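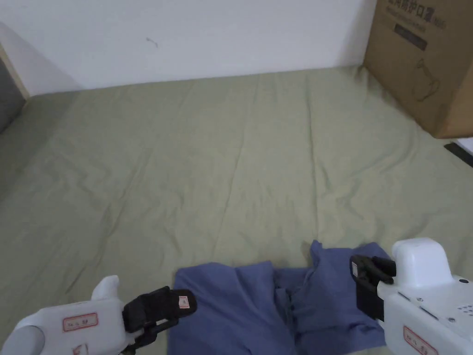
*Zweiarmige Station beim Greifen eines blauen Kleidungsstücks; der rechte Greifer hebt den Stoff an.*

Die **Vorführung Textilhandhabung Fisbridge** war eine öffentliche Demonstration zweiarmiger Robotik, die am Mittwoch, 26. August 2026, im Rahmen des Tags der offenen Tür der Versuchshalle Fisbridge stattfand. Ausrichter war das Ingenieurbüro Bernolis, die Steuerungssoftware *Gririx* stammte aus eigener Entwicklung. Die fachliche Leitung lag bei Ornella Ruggiero und Doğukan Dağdelen. Gezählt wurden 412 Besucher.

## Aufgabe

Gezeigt wurde das Aufnehmen, Ausbreiten und Falten einzelner Kleidungsstücke aus ungeordneter Lage. Biegeschlaffe Werkstücke gelten in der Handhabungstechnik als schwierig, da ihre Form durch jeden Griff verändert wird und Falten die für die Lageschätzung nötigen Merkmale verdecken. Als Bezugspunkte dienen vor allem Säume, Kragen und Knopfleisten.

## Aufbau

Die Station arbeitete mit zwei weiß verkleideten Greifern mit schwarzen Backen. Als Arbeitsfläche diente eine mit graugrünem Stoff bespannte Ebene vor einer weißen Wand. Die Unterlage war nicht gespannt fixiert; leichte Knitter wurden in Kauf genommen.

## Ablauf

Ein Durchgang gliederte sich in folgende Schritte:

1. Ablegen des Kleidungsstücks durch das Personal
2. Anheben an einem Punkt mit einem der beiden Greifer
3. Nachfassen an der gegenüberliegenden Seite
4. Ausbreiten, Falten und Ablage

Zwischen zwei Durchgängen lagen Pausen, in denen Morena Rizzi die Regelung der Greifkraft erläuterte. Raffaele Barbieri überwachte den Not-Halt. Die Bewegungsdaten für das Training des Greifmodells umfassten 1510 Durchgänge, die vor der Veranstaltung aufgezeichnet worden waren. Am Veranstaltungstag kamen 54 weitere hinzu.

## Weiterführung

Eine Wiederholung mit Handtüchern und Bettwäsche ist für November vorgesehen. Die Auswertung der Fehlgriffe übernimmt Concetta Carbone.

## Siehe auch

- Bimanuelle Manipulation
- Biegeschlaffes Bauteil
- Parallelgreifer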